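The kitchen at Fandach has no kettle of its own, so the tea arrives from down the corridor on a trolley. Bukola Akinola pours mine before she will say a word about the fault. She has been looking after the two-armed bench here for long enough to have opinions about biscuits, and about people who turn up wanting to hear only about the day it all went wrong. I am, I'm afraid, exactly that sort of person, and she was very gracious about it.

It began in May, a little after four in the afternoon. Vostora, the small company that runs the bench, was teaching its arms to lay out a simple breakfast: moving small things on and off a plate, that kind of job, with a toaster and an electric pot standing by as they would in anyone's home. The right arm had been behaving beautifully all day. Then it came down for its next pick, didn't stop where it should have stopped, and carried on pressing into the plate until the plate gave up.

"It made a noise like a dropped flowerpot," says Akinola. "I was standing closer than I should have been, and that's the part I still think about."

She had a scratch on one hand and a long evening of paperwork. The stop button did its job, though she reached it a good deal later than she would have liked.
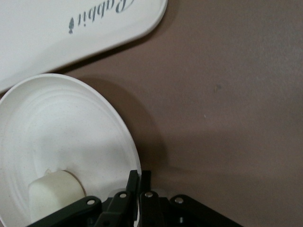 Down at plate level, where the fingers have very little room to be wrong.

What had happened, once they had taken the thing apart, was almost embarrassingly small. The arm judges how hard it is pushing by a sensor in the wrist, and the software (a package called Bassey, which Vostora wrote itself over one winter) was meant to halt everything if that sensor stopped reporting. A connector had worked itself slightly loose. The readings didn't vanish, which would have been caught at once. They froze. For 2 seconds Bassey was told, over and over, that the gripper was touching nothing at all, and it believed every word.

Mattes Sauerland, who came over from Flerholm to go through the logs, has a lovely patient way of explaining this. He asked me to imagine driving with a speedometer stuck at 13 miles an hour. The needle is there, the number looks sensible, and so you keep your foot down. He found the frozen stretch on his first morning and then spent the rest of his visit looking for others. There were 16 of them, scattered through more than 200 hours of recordings, nearly all so short that the arm had been in open air and no harm was done.

That list bothered everyone far more than the broken plate did. I was shown it on a long printed sheet, with Akinola's pencil marks down the margin, and she read me several of the entries aloud – she knows them rather well by now.

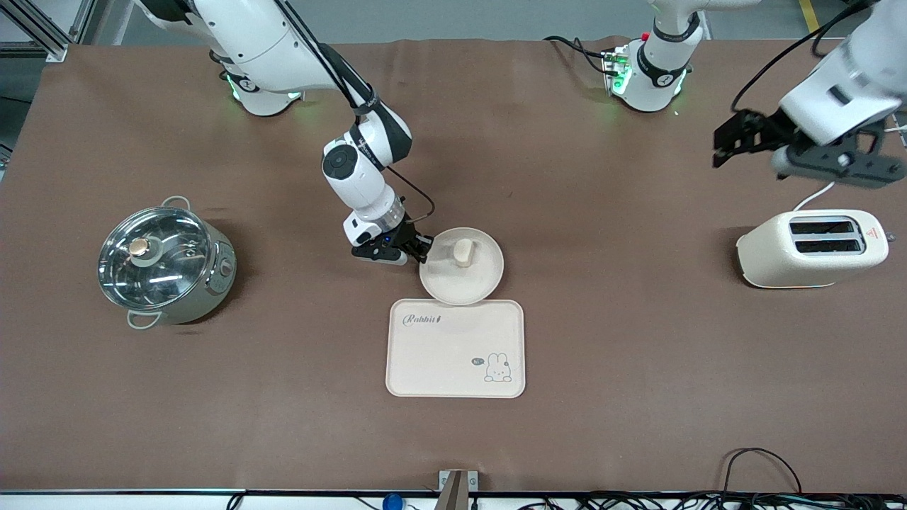
The repair itself took an afternoon. The connectors have a proper locking collar now, and Bassey checks that each new reading differs a little from the last, as a healthy sensor always wobbles slightly even when nothing is going on. If the numbers sit perfectly still, both arms stop. Sauerland would have liked a second sensor as well, and he and Vostora are still arguing about the cost of that, in a friendly enough fashion.

The bigger change was to the people. There is a line on the floor that staff stay behind while the arms are live, and the stop button has been moved to the side where the operator stands. Akinola insisted on both. She also insisted that the pot stays unplugged during runs until she is satisfied, and when I asked when that might be, she laughed and offered me another biscuit.

I stayed on for the late session. The arms went about their business slowly, more slowly than they used to, I was told, and twice they stopped dead for no reason I could make out. Akinola walked round to the screen each time, read what it had to say, wrote it in the book and started them up again.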